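Ranger la chambre qui sert aussi de bureau

Le service Logement de Rostholm recommande de consacrer 18 minutes, chaque soir, à la remise en ordre du plan de travail. Les vêtements portés sont suspendus - jamais laissés sur le tissu clair. Les câbles se regroupent d'un seul côté du bureau en bois, loin du téléphone.

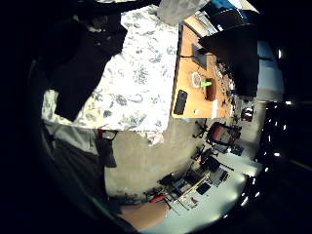 Une lectrice signale que, chez elle, les petits outils ne s'égarent plus depuis qu'ils ont leur propre tiroir.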